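Teaching a jacket fold by hand: group report, Vitale robotics project

Where we started

The project brief asked us to compare two ways of showing a robot a household task: driving an arm from a desk with a controller, or doing the job ourselves with hand-held grippers and letting a policy learn from the recordings. We were told the second was faster and more natural. I wanted to see that for myself, and after one term I would agree with the first half only.

Our remote-control set-up was the Irko arm in the teaching lab. It is slow. Pinching the edge of a sleeve through a controller takes several tries, and you end up holding your breath. The recordings were short on variety too, as the arm is bolted to one bench and everything was folded on the same grey mat.

The hand-held work

For the second part we used two grippers, one in each hand, and folded clothes on ordinary beds. In total we kept 253 demonstrations by hand and 203 by remote control. The mismatch was not planned and it makes the comparison weaker than I would like.

We began with T-shirts and moved to padded jackets in February. Padding is where I expected the method to struggle. A quilted front springs back when you let go, and the fingers either take a fat pinch of filling or slide off the outer fabric. Dark pockets and zips on a dark jacket don't help a camera either. We set the rule that each take starts with the jacket open or laid flat, front side up, sleeves out to the sides.
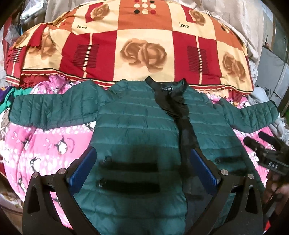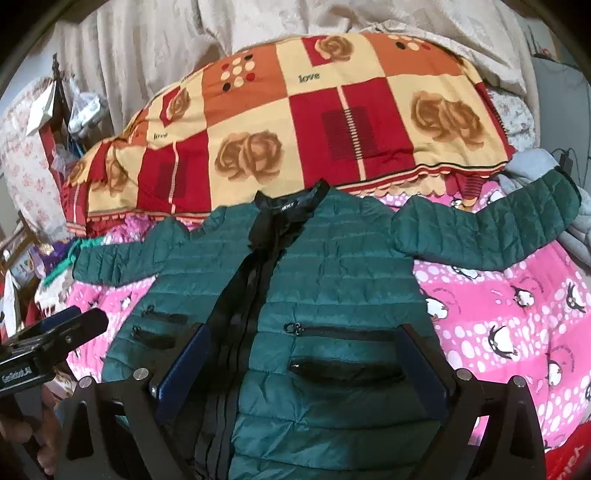

The teal jacket, front up on the bed, with the gripper fingers over it.

Gidura, who read our draft for the other group, thought I was being unfair to the hand-held method. The note in the margin said that a person with grippers brings all their habits along, and that those habits are the very thing we want the robot to have. Why complain that the demonstrator is too good?

My answer is that a person also brings a pair of eyes that the robot won't get. When I fold a jacket I look at the far cuff before I reach for it. The camera on the gripper sees whatever the gripper is pointing at, so the reason for my next move may be missing from the recording altogether. With remote control we could make the operator work from the camera view alone, and whatever they managed was at least possible from that view.

Gidura's second note was shorter and I have no good reply to it: try getting a first-year to do 203 remote folds again.

What we did with the recordings

We trained one policy on each set with the Ranitz code supplied by the course, leaving the settings alone. The hand-held policy moved more smoothly and reached for sensible places. It also closed its fingers on nothing fairly often and carried on as though it had the sleeve. The remote-control policy was jerky and gave up early, though it did less harm to the fold.

I don't think these results say much about which method is better. Both sets were made by the same 2 people, and we got better at the task as we went along, so the early takes and the late ones look like different jobs. We should have mixed the methods week by week.

Things to fix before next term

Record a fixed overhead view as well as the gripper views. Keep the failed takes, which we threw away and now want back. Agree what counts as folded before starting, as the two of us marked the same padded jacket differently more than once.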